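How to Make a List of Your Personal Belongings for Your Estate

By Halvard Rustad
Last updated 2019-11-14

Many people prepare a will that covers the house, the bank account and the car, and then write one short sentence for everything else. In legal papers this "everything else" is often called tangible personal property. It means the things you can touch and move: furniture, tools, books, jewelry, clothes. These things usually have a small price, but in my experience they are the reason for most of the arguments between brothers and sisters.

In many states you can write a separate list which says who should receive which object. Your will must mention this list. The advantage is that you can change the list later without making a new will. The rules are different from state to state, so please ask a lawyer where you live before you depend on it.

What you need before you start

A notebook or a simple spreadsheet, a phone for taking pictures, and a copy of your current will if you have one. Reserve an afternoon for a small apartment. For a family house you will need up to 3 weekends.

Step 1. Check what your will says

Look for a paragraph that speaks about a "written statement" or "memorandum" for personal property. If you find it, read which conditions it sets. If there is no such paragraph, the list can still help your family as a wish, but it may not be binding. Write down this question for your lawyer and continue with the next step.

Step 2. Go through the home room by room

Begin at the front door and finish one room before you enter the next. Do not forget the garage, the attic, a storage unit, and things which you have lent to other people. When I did this for my mother's house in Pernham, the notebook had 184 lines at the end, and I had still forgotten the sewing machine at my aunt's.

You do not need to write every spoon. Put ordinary things together in one line, for example "kitchen items" or "shoes and everyday clothes". Give a separate line only to objects that are worth money or that somebody may want for personal reasons.

Step 3. Describe each object clearly

"My ring" is not a good description if you own two rings. Write the material, the color, any mark or engraving, and where you keep it. Compare these two lines:

Wall clock to Livon.
Walnut wall clock with brass pendulum, from the upstairs hall, to my nephew Livon Lundgren.

The second line leaves much less room for doubt. Always use the full name of the person and say how the person is related to you.

Step 4. Take pictures

Make one picture for each important object and one general picture for each group of ordinary things. Use daylight when possible. Save the pictures in a folder that has the same name as the room, and write the line number in the file name. Keep a second copy outside your home.

Step 5. Decide who receives what

Ask your family members what they would like to have. This conversation can feel strange in the beginning, but the answers are often surprising. My sister Saluna wanted only the old recipe box, and I had been sure that she wanted the piano.

For each important object, name also a second person in case the first one dies before you or does not want it. For the ordinary groups you can write that the executor may give them away, sell them or donate them.

Step 6. Leave out what does not belong

Money, bank accounts, stocks and real estate normally cannot be given with this kind of list. The same is often true for things used in a business. A car may also have special rules because of the title. Put these in the will itself or ask how they should be handled.

Step 7. Sign, date and store the list

Write the date on every page and sign at the end. Some states want more than a signature, so check this too. Keep the original together with your will and tell your executor where it is.

When to update

I look at my own list every May. You should also look at it after a marriage, a divorce, a birth, a death or a move. If you make a new list, destroy the old one, so that your family will not find two versions and have to guess.
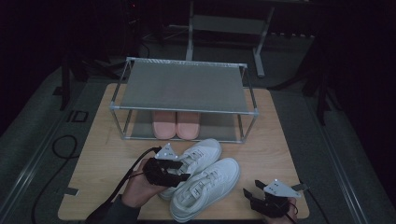 Shoes and slippers: ordinary items that can share one line.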